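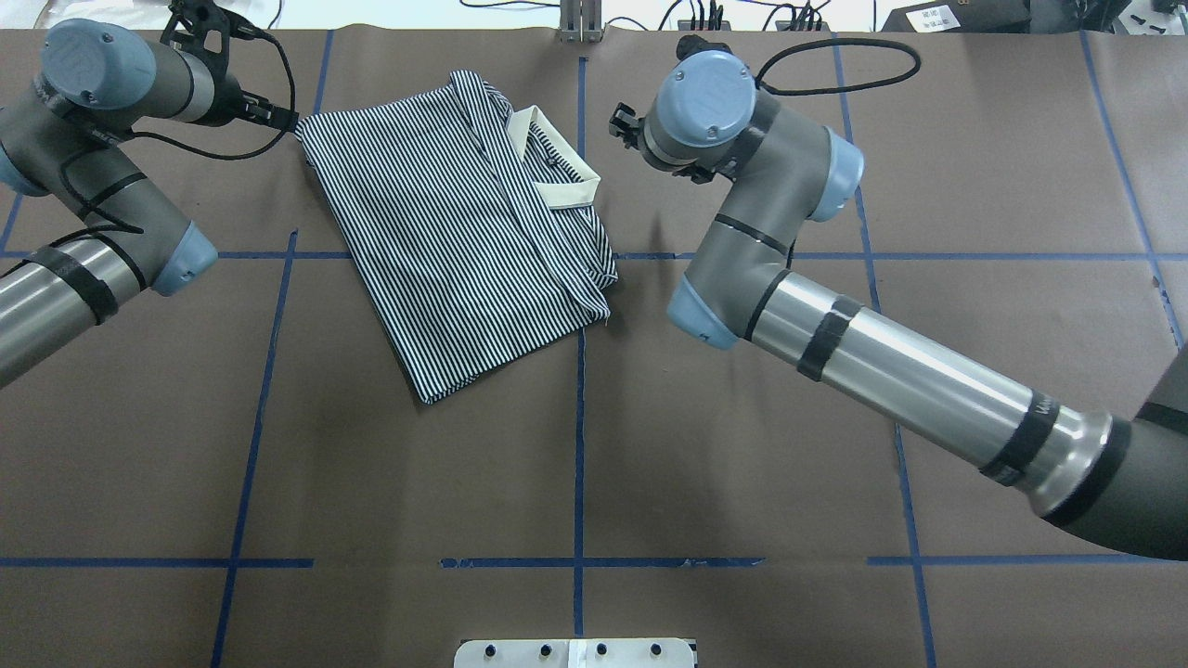

3 min read

Friday night and I am folding shirts. Please hold your applause. (1/11)

Position of the experts on striped polos: fold along the stripes and the stripes will guide you. Position of the stripes: no. They guide you until the first sleeve goes in, and then they set off in several directions like people leaving a wedding. (2/11)

I own 2 striped polos. I bought the second to replace the first, then kept the first for painting. I have never painted anything. (3/11)

My method, for anyone who wants to end up where I am. Button the placket. Face down. One side in to the middle, sleeve laid back on itself. Other side the same. Bottom hem up to the collar. Flip it over. Look at it. Undo it. (4/11)

I skipped the button part tonight. A polo with its collar open in a V looks relaxed, like it has a boat. Buttoned up it looks like it's about to explain my insurance. (5/11)

Paper on the table is the one upgrade I'll defend. I get mine from Gesgate, the packing supply place out by the highway. A roll of brown paper lasts me until December and the table underneath stays free of whatever is on tables. Also you can draw on it. I drew a rectangle once, the size of a perfect folded shirt. No shirt has ever fit in it. (6/11)

Yes, I looked into a folding board. The Vivine one is hinged plastic and comes with a booklet. Mine folded 81 T-shirts very nicely and then met a collar, and we don't discuss it. It lives behind the dryer. (7/11)

Things that are harder to fold than a polo: fitted sheets, bathrobes, a road map. Things that are easier: everything else in my house, including the ladder. (8/11)

A word on the collar. If you fold the shirt in thirds and stack it, the collar of the bottom shirt gets flattened into a sort of bookmark. Alternate them, collar left, collar right. I read this in the Prurholm catalog, next to a dresser that costs 1399 and has a drawer "for knits." I have a drawer for knits, batteries and soup menus. (9/11)

Someone will say roll them. I rolled everything for a year. You open the drawer and it's a bakery case, very pretty, and every shirt you take out has a crease across the stomach. (10/11)

Current standing: one rectangle, if you're generous about corners, and a laundry basket I'm going to carry into the other room and not look at until after the game. (11/11)

Comments (4)

stripes_and_plaids: Team roll. You were rolling too tight.

mothballs: The Dreßler hangers with the wide shoulders fixed this for me. I haven't folded a polo in 2 years.

lowercase pam: what goes in a drawer for knits if not soup menus

halfbasket: Did you ever go back to the basket

Contact | © All posts belong to their author | Back to top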